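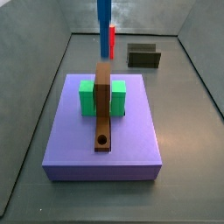

Der violette Block, darauf das dunkelbraune L-Stück

Canent Bausatz Plotau

Formen zum Stapeln, Stecken und Ausprobieren, für Kinder ab 3 Jahren, für Gruppenräume und für alle, die beim Bauen nicht mehr aufhören können

Artikelnummer: 1787
Hersteller: Grgić
Kategorie: Bauen und Konstruieren

Mit dem Plotau haben wir endlich einen Bausatz im Sortiment, der große und kleine Formen wirklich zusammenbringt! Viele Sätze bestehen aus lauter gleichen Klötzen, und irgendwann steht eben der nächste Turm da. Beim Plotau ist jedes Teil anders gedacht: flache, breite Blöcke als Fundament, Winkel, runde und sechseckige Zapfen. Man fängt mit einer Garage an und hat am Ende einen Hafen mit Kran (oder etwas, das laut Baumeisterin ein Kran ist).

Besonders gern mögen wir die Winkelstücke. Ein L lässt sich hinstellen, hinlegen, einhängen oder als Gegengewicht benutzen, und gerade die Jüngeren probieren damit erstaunlich lange herum. Ältere Kinder bauen Brücken und Kragarme und merken schnell, wo der Schwerpunkt liegt. Erklären muss man da wenig.

Die Farben sind kräftig und bewusst nicht nach Größe sortiert. Wer möchte, macht daraus Suchspiele oder Bauaufträge: »Stell etwas Blaues neben etwas Rotes«, »Bau so hoch wie dein Knie«. Für Gruppen haben wir eine kleine Sammlung solcher Aufträge zusammengestellt, die jeder Lieferung beiliegt.

Die Zapfen

Zapfen gibt es im Plotau in mehreren Querschnitten. Sie dienen als Säulen, Schornsteine, Leuchttürme oder Spielfiguren und machen auch ohne die großen Blöcke Spaß, etwa beim Ertasten im Stoffbeutel. Rund oder sechseckig? Mit geschlossenen Augen ist das für Dreijährige eine richtig spannende Frage.
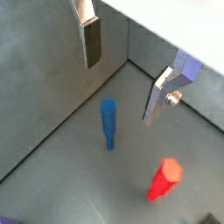
Lieferumfang und Varianten

Der Grundsatz reicht gut für 2 bis 3 Kinder. Für größere Gruppen empfehlen wir den Gruppensatz mit zusätzlichen Winkeln und doppelt so vielen Zapfen. Beide Sätze lassen sich mischen, die Maße passen zueinander. Einzelteile können nachbestellt werden, bitte Form und Farbe angeben.

Aufbewahrung und Pflege

Mit einem leicht feuchten Tuch abwischen und offen trocknen lassen. Nicht in die Spülmaschine geben. Ein flacher Rollkasten unter dem Regal hat sich bei uns bestens bewährt, der Kasten Revach (Artikelnummer 358) passt für den Grundsatz.

Lieferzeit

Der Grundsatz ist ab Lager lieferbar, der Gruppensatz wieder ab Juni.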